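# Benholm suture notes

Working notes and clip labels for closing a straight incision in soft tissue. The collection covers the thread, the tissue and the stages of the stitch. Version 3 replaces all earlier copies. Anyone holding version 2 should delete the label table before loading this one, as the stage names have changed.

## What is covered

The unit of the collection is the clip. A clip starts when a length of thread is first handled near the wound and ends when the tail has been trimmed or the attempt given up. There are 2339 clips, of which 2000 are meant for general use. The remainder are held back for checking and should not be used for tuning labels or for training readers.

All clips show one of the following:

- a single interrupted stitch, tied with a surgeon's knot or a square knot
- a running stitch along the full incision
- a knot tied on its own, with the thread already through both sides

Skin closure with staples or glue is out of scope. So is any clip in which the wound is not straight. Curved wounds are collected separately under the name Sarnarier and use a different label set.

## Folder layout

```
benholm/
 clips/
 general/
 held_back/
 labels/
 stages.csv
 thread.csv
 tissue.csv
 notes/
 wording.md
 known_faults.md
```

File names carry no meaning beyond the clip key. Do not sort by key and expect time order.

## Stage labels

`stages.csv` holds one row per stage per clip. The stage names are:

| Name | Starts when | Ends when |
|---|---|---|
| `approach` | thread is picked up | needle touches tissue |
| `bite` | needle touches tissue | needle point is out on the far side |
| `draw` | needle point is out | tail is at working length |
| `loop` | first turn of thread is begun | tail is gripped |
| `cinch` | tail is gripped | knot is flat on the tissue |
| `trim` | blades close on the tail | clip ends |

A stage may be absent. Knot-only clips begin at `loop`. Where a loop falls off and is made again, the second try gets its own row with the same name and a higher value in `try`.

The boundary between `draw` and `loop` gave the most trouble in review. Slack thread lying in a curve is not a loop for our purposes unless it has been deliberately laid. If the reviewer cannot tell, the row is marked `unsure` and left in.

## Thread labels

`thread.csv` describes the state of the thread at a stage boundary.

- `path`: straight, slack, looped or crossed
- `held_at`: tail, middle, needle end or none
- `needle_seen`: yes, no or unsure
- `shine`: low or high

`needle_seen` refers only to whether the needle can be made out. It says nothing about whether one is attached. A needle buried in tissue, or hidden behind a jaw, is marked `no`.

`shine` was added after it was found that bright thread and dark thread were being read differently by the same reviewer. The same thread can be low in one part and high in another. Mark the part nearest the grip.

## Tissue labels

`tissue.csv` gives the wound line as lying across, along or slanted, and the surface as dull or glossy. It also has a free text column for anything that affects reading of the thread, such as pooled fluid or a fold. Please keep entries in that column short. Long entries from the Paiva review were moved to `notes/wording.md` in April.

No attempt is made to grade the tissue for health, depth or tension. A label of `glossy` describes the way the surface takes light.

## Review

Every clip was labelled twice by separate reviewers working from the written rules. Where the two sets disagreed on a stage name, a third reading was made and the majority kept. Where they disagreed only on the boundary, the later boundary was kept. This favours late boundaries throughout and should be allowed for in any timing work.

The Paiva review looked at thread labels only. Stage and tissue labels have not been through it.

## Known faults

- `cinch` is too short in many running stitches. The reviewer marked the first tightening and ignored the second.
- Thread in deep shade at the outer edges of the view is under-labelled. Treat `held_at: none` with care in those clips.
- `crossed` was used for twisted thread in some early clips. These have not all been found.
- The held-back set has fewer knot-only clips than the general set.

## Loading

Files are plain comma-separated text with a header row. Empty cells mean that the question was not asked. The word `unsure` means that it was asked and could not be settled. Do not merge the two.

The Cleltader reader accepts the folder as it stands. Older readers need the `try` column removed first, which loses repeated loops.

## Use

The labels suit work on thread handling, knot order and stage timing. They are not suitable for judging skill, and no outcome is recorded for any wound. Leak testing, pull testing and healing are all outside the collection.

Corrections should give the clip key, the file, the old value and the proposed value. Corrections without a key are not processed.

## Worked reading

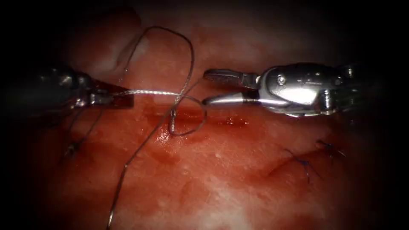
Thread labels are best set by working outwards from the grip. The first value to settle is `held_at`, and a closed pair of jaws on the thread is enough to rule out `none`. With the left jaws shut on a straight, bright length, `shine` is high, whatever the tone of the thread elsewhere. The open jaws on the right do not count as a hold, even with a faint strand passing near the lower tip. `path` is looped, taken from the thread in the upper centre; the straight length at the grip does not override it. No needle is clearly gripped in the open jaws, but that alone does not settle `needle_seen`, and the rest of the view has to be checked before a value is entered. In `tissue.csv` the wound line is entered as across and the surface as glossy. The stage name cannot be set from a single still and must be taken from the clip.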